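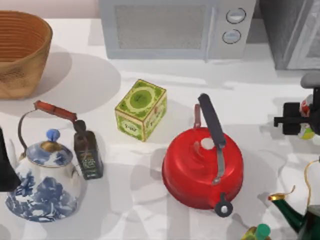
A microwave with two knobs and a woven basket on a white countertop.

Search this site Go

How to Clean and Reset a Kitchen Counter Before the Holidays

November 13, 2024
By Spyros Triantafyllou

Every year, before December gets its hooks into me, I take one evening and give our counter a proper going-over. I used to do it the morning guests arrived, with a pie crust thawing and my coat half on, and I don't recommend it. Pick a night when dinner is soup or takeout, put on some music, and give yourself an hour or two.

What you'll need: dish soap, two soft cloths, a dry towel, baking soda, an old toothbrush, and a cardboard box big enough for the odds and ends.

Start by unplugging the small appliances and moving everything off the counter. I mean everything, even the pepper mill. Our kitchen in Bivomville is narrow, so most of it ends up on the dining table (and a chair, and once the piano bench). Mail, batteries and mystery keys go in the cardboard box. Don't sort them yet, or you'll still be reading old seed catalogs at bedtime.

Next, sweep the crumbs into your hand or a dustpan. Mix a small squirt of dish soap into a bowl of warm water, wring your cloth out well, and wipe from the back of the counter toward you. Rinse the cloth often. Go over it again with plain water, then dry it with the towel — a counter left to air-dry gets cloudy streaks, at least mine does.

For coffee rings and tea stains, stir baking soda with a little water until it looks like toothpaste. Dab it on, leave it ten minutes, and wipe gently. If your counter is marble or another natural stone, check the maker's care sheet first and try a hidden corner. My sister's place out in Kutdale has an old stone slab she swears dates from 1808, and she won't let me near it with anything but water.

Use the toothbrush along the seam where the counter meets the wall. Go lightly on old caulk, and if it's crumbling, make a note to redo it in the spring.

Wipe down each appliance before it goes back, cord and feet included. Then put back only what you use every day. I allow myself 3 extras, which this year are the fruit bowl, a jar of wooden spoons, and the little Vestau radio I can't cook without. The rest can live in a cabinet until you miss it — I went eleven months without missing the waffle iron!

Leave one stretch clear next to the stove for hot dishes and rolling dough. Then make yourself some tea, sit down, and open that cardboard box.

Last updated: December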